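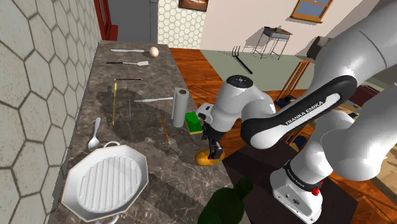
What does a bench arm change for the people working in a prep kitchen?

It takes over part of the picking up, passing along and putting back, and it leaves the cutting, tasting, seasoning and final checking with the cooks. Most kitchens that install one keep the same crew and change the order in which the crew does things.

Irnik Bench Station

The Irnik is a single-arm station for central kitchens, school and hospital kitchens, and caterers who do their vegetable prep on site. Arka supplies it as a package: arm mounting, control cabinet, the Phí task software, installation and staff training. It works at an ordinary counter. You do not need a conveyor.

What it does

The station moves loose items between the counter, a tub and a tray. The standard task set covers potatoes, onions, beets, oranges and other firm produce of similar size, plus sponges, wooden spoons and light utensils. It can sort by size into tubs and clear a counter at the end of a run. It does not peel or cut, and it should not be given knives to carry. Knives left out on the counter are treated as obstacles and the arm goes around them.

Soft fruit, leafy greens and anything in a wet bag are outside the standard set. Ask us before you plan on them.

Counters in real kitchens are cluttered, and the Phí tasks are built with that in mind. Practice layouts are rendered before anyone installs hardware. The one at the top of this page has an octagonal grill pan, knives, a spatula, a paper towel roll and a bottle sharing the counter with the item under the gripper. We can do the same with your own counter if you send us measurements and a list of what normally sits on it.

How a shift changes

The first customer site was the kitchen run by Bernadette and Aurélien Chevalier, who supply packed lunches to schools. Before the station went in, two people sorted root vegetables at the start of every early shift. One of them now does this job with the arm, and the other starts on sauces straight away. Sorting takes a little longer than it did with two people going flat out. The sauces are ready earlier, and the Chevaliers considered that a fair trade.

Bernadette Chevalier asked us to mention the floor space. The station stands where a rolling rack used to be, and the rack had to go somewhere. For the first month it was in the hallway and people complained about it. Measure for the things you will need to move as well as for the station itself.

Staff also asked who would be blamed when the arm dropped something. The kitchen's answer was to log drops under the station and not under the person on shift. We now suggest this to every site.

Who runs it

Each site names an operator for each shift. The operator does not need a technical background. Training takes 3 days on your premises and is led by Clémence Delorme or Nicanor Valcárcel. By the end of it an operator can start and stop a task, clear a fault, wipe down and inspect the gripper fingers, and teach the station a new tub position.

We recommend training more people than you think you need – holidays and sick days come quickly, and a station with one trained operator spends a lot of time switched off. We also ask that the operator's duties be written into the job description and that the pay question be settled before installation. Two of our early sites left this until afterward and it caused bad feeling.

Working beside the arm

The arm slows when somebody steps into the marked zone and stops on contact. Staff still need to keep their sleeves and apron strings clear, and no one should reach under the gripper to straighten an item during a task. Press pause first. Your own workplace risk assessment has to be done on site with the people who will use the counter, and a copy kept near the control cabinet.

Specifications

Maximum item weight in standard task set: 500 g
Maximum item width: 85 mm
Trays held in memory: 6
Training: 3 days, on site
Power: standard wall outlet, dedicated circuit
Counter: stone, stainless steel or sealed wood, fixed to the wall or floor
Languages on the operator screen: English, French, Spanish
Cleaning: wipe down with food-safe cleaner; do not hose

What is in the package

Mounting base and fixing kit
Control cabinet with cable cover
Operator screen on a swing bracket
Phí task software, standard set
One spare pair of gripper fingers
Printed operator guide and a laminated wipe-down card

Trays, tubs and floor marking tape are not included. The Stirkoleo tray set fits the station without adjustment, but any rigid tray with a flat bottom will do once its position has been taught.

Pricing and lead time

We quote after a site visit. Gilles Pichon handles visits and will want to see the kitchen during a normal shift, preferably a busy one. He will ask to speak with the people who do the prep as well as the manager. Orders confirmed in October are being scheduled now. Rental is available for kitchens that close over the summer.

If the visit shows that the counter is too narrow, or that the sorting is a small part of the day, we will say so in the report. Some kitchens get more out of a second sink.

Related items
Stirkoleo tray set, stackable
Irnik gripper fingers, spare pair
Phí extended task set for bakeries
Operator refresher day

Shared 85 times | 6 comments

Page updated 20 Nov 2021 | Contact Arka sales and service | © Arka. All rights reserved. | Back to top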